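In Defense of the Bed as a Sorting Table

My mother had a rule against putting anything on a bed that wasn't a person or a pillow. Suitcases were the worst offense, with shopping bags a close second, and she could hear a coat being dropped on a bedspread from two rooms away. I kept to her rule for a long time, well into my own marriage and my own mortgage, and I would like to use this space to say, with love, that I think she was wrong.

I came around to this last March, when the closet in our back bedroom had reached the point where the door closed only if you leaned on it. I'd been meaning to deal with it since before the holidays. I had bought bins for the purpose (I always buy the bins first, it's the fun part) and the bins had gone into the closet too, empty, one inside another, taking up the very space they were supposed to save. So one morning at nine o'clock, with a second cup of coffee that I also wasn't supposed to have in the bedroom, I pulled the blanket up over the pillows and started putting things on it.

I want to talk about why the bed works, and why the two places everybody recommends don't.

The floor is the usual advice. Every tidying book I have borrowed from the Trisville library tells you to make a pile on the floor, and I can only suppose that the people who write them have younger knees than mine. You bend down for a scarf, you stand up to look at it in the light, you bend down to put it back. After an hour you are sitting on the carpet with your legs out in front of you reading old birthday cards, and the day is gone. The floor has another failing, too, which is that a pile on the floor can stay there. You learn to step around it. I stepped around a pile of winter sweaters one year until it was nearly time to wear them again.

The dining table is the other suggestion, and it's a little better, being the right height. But it's a long walk from the closet with your arms full, and somebody always needs the table. Homework needs it, and dinner needs it, and then everything gets swept into a bag "for now." I have found bags in this house that were filled for now in another decade.

A bed is a good height, it's soft enough that nothing breaks when you toss it, and it has a deadline built in. You are going to want to lie down on it. By eleven at night you'll want that very much, and whatever is still on the blanket has to go somewhere before you can. I know of no other piece of furniture that will hold you to your word like that.

My friend Eylül Altıntaş, who taught fourth grade for years and runs her household the way she ran her classroom, disagrees with me completely. She says that a bed covered in odds and ends is simply a mess with a headboard. We have argued about it over tea more than once. Her method is one drawer at a time, 15 minutes by the kitchen timer, and then you stop, whether you've finished or not. I tried it for a week and I did end up with a very nice sock drawer. What I did not end up with was any sense of what we owned, and that, I think, is where she and I really part ways. She wants the house neat. I want to see everything at once, out in the open, and be a bit embarrassed by it.
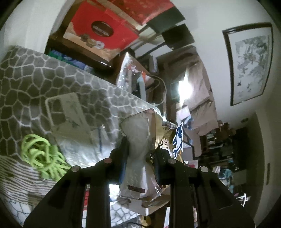

The small packaged things are the ones that slow me down. Clothes are easy by comparison, as you either wear a green shirt or you don't. But something soft and white, still in its crinkly clear bag, with gold foil on it and a sticker somebody liked, is very hard to be sensible about. It's new, or as good as new. It came from somewhere, and quite possibly from someone. You turn it over in your hands, you think of three people who might like it, and then you put it back exactly where you got it, and it lives with you for another year.

The same goes for boxes, and here I have to confess to a weakness. I can't throw away a handsome gift box. A big red one that once had pastries in it will sit on top of a cabinet in my house until the end of time, with other boxes leaning up beside it, because the box is so sturdy and the red is so cheerful and surely it will be right for something. I once kept a Stovano cookie tin for years on this theory and the only thing I ever put in it was a smaller tin.

And then cords! And clear phone cases, which seem to outlast every phone they were made for. I have stood there with a bright tangled cord in one hand, asking the room at large what it belonged to, while my husband called back from the kitchen that he was sure we'd need it.

What the bed does for all of this is put it in company. One phone case in a drawer is a useful spare. A phone case lying on the blanket next to a cord, next to a big plastic bag of bits and pieces, starts to look like what it is, a thing you have been storing for free. I don't believe I've ever made a good decision about an object by itself. I need to see it among its neighbors.

I should be fair to my mother. She grew up with one good bedspread, and it had come from her own mother, and of course she didn't want a suitcase with street dirt on its wheels anywhere near it. If I had a bedspread like that I would guard it too. What I have is a washable blanket, and I wash it when I'm done. She also believed that a bedroom should be restful to look at, and I grant her that mine is not, between nine in the morning and whenever I give up. It's restful afterward, and I sleep very well on those nights.

There's money in it as well, though not much. Two years ago Keskin Hardware wanted 90 dollars for a folding worktable, and a woman behind me in line said she'd bought one just for sorting and loved it. I nearly went back for it. Then I thought about where I would keep a folding worktable, and the answer was the closet in the back bedroom.

So that's my case. Make the bed first, tightly, so that you have a flat surface and small things don't slip down among the sheets. Don't start after lunch. Leave a corner clear to sit on, and keep the cat out if you have one. And if you come across something in a bag that you can't decide about, give it to the next person who comes to the door. Eylül went home last time with a pair of slippers and a box, and she hasn't said a word about the box, so I suspect she kept it.

Comments

zurnar_gal
My grandmother had the same rule, only with hats. I still can't put a hat on a bed and I don't even know what's supposed to happen.

Pat in Trisville
I'm with your friend on this one. I tried the bed method and at midnight I moved everything onto a chair. It's been on the chair since.

DoubleKnot
The smaller tin inside the tin. I feel seen. Mine has buttons in it.

M. R.
Tried this over the weekend and filled two bags for the thrift store. Kept all the boxes, though. They're good boxes.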